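**Should I swap wooden and plastic kitchen utensils for metal ones, or just look after them better?**

Shona Fairweather

Hi all, long time reader, hardly ever post. I moved into a smaller flat in October and while unpacking I finally had a proper look at my wooden spoons, and they're a sorry lot. Grey, furry along the edges, and one of them smells of onion even after a wash. The plastic ones aren't much better -- the old turner has gone cloudy and a bit wavy at the tip where I left it leaning on a hot pan (my own fault!).

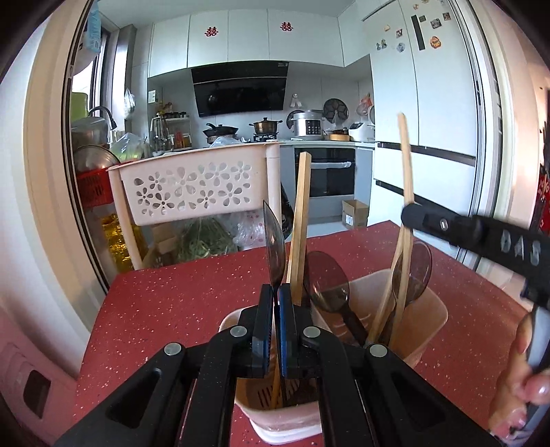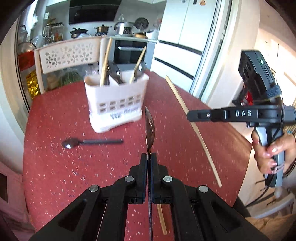 My mum swears by wood and has had the same spoon since before I was born. My sister says bin everything and buy steel. I cook most nights, nothing fancy, lots of soups and stews and the odd curry, and I've got one non-stick frying pan which I'd quite like to keep alive. The other pans are plain stainless.

So what I'd like to know is, can tired wood be brought back? Is there any point keeping plastic at all? And how do you all stop the bottom of the pot they stand in going slimy, because mine was revolting when I tipped it out before the move. I saw a bamboo set by Dovilex for a decent price but I don't want to buy more stuff if a bit of oil would sort it. I've got next to no drawer space, so whatever I end up with has to stand on the side.

Thanks in advance, and sorry for the ramble.

---

**Ginting**

Don't bin the wood! Furry edges are only raised grain and it comes right off. What I do, and I've done it for years now:

1. Wash them in hot soapy water and let them dry right through, overnight at least. Standing up with the handles down is best.
2. Rub down with 80 grit if they're really rough, then 100, then something finer if you've got it. Go along the grain.
3. Wipe the dust off with a damp cloth and let them dry again. They'll probably go a little bit furry again, so give them another quick rub.
4. Plenty of food-safe mineral oil, leave it for a few hours, wipe off whatever hasn't soaked in.

Do the oil again whenever they start looking pale. I end up doing mine every 6 weeks or so in winter when the heating's on, and a lot less in summer. Don't use olive oil or sunflower, it goes sticky and then it goes rancid, and you'll be back to square one with a worse smell than the onion.

For the onion one, try a paste of bicarb and lemon juice, leave it on for ten minutes, rinse. If it still whiffs after two goes I'd let that one go, or keep it as your onion spoon. And if any have cracked, chuck them, you can't get a crack clean.

Never put them in the dishwasher. I know people do. My brother-in-law does, and his look like driftwood.

On the plastic, I'd keep one good turner for the non-stick pan and one ladle and leave it there. A melted tip is the end of the road as far as I'm concerned, you don't want bits of that in your tea. Steel is lovely in your stainless pans but keep it well away from the non-stick -- I ruined a pan in one evening making scrambled eggs with a metal spoon.

---

**Midura_cooks**

silicone. job done. goes in the dishwasher

---

**Clarinen**

Agree with nearly all of what Ginting said, though I use a beeswax and oil mix on top of the plain oil and find it lasts longer. You can make it in a jam jar standing in a pan of hot water, one part wax to four parts oil. Smells nice too.

On the slime, it comes from putting things away wet, plus the holder not draining. Look for one with holes in the bottom and stand it on a saucer, and empty the saucer (that's the bit I forget). I wash mine every Thursday when I do the bins, otherwise it never gets done. If yours is solid, fold up a bit of kitchen roll in the bottom and change it when it's damp. I also keep the wood in one pot and the metal in another so the wood gets some air round it, but if you're short of worktop I wouldn't worry too much about that.

I'd give the bamboo set a miss for now. I had some bamboo ones (not Dovilex, a supermarket lot) and they split along the handle inside a year. Might have been unlucky. Sand the ones you've got first and see how you get on, a sheet of sandpaper is pennies.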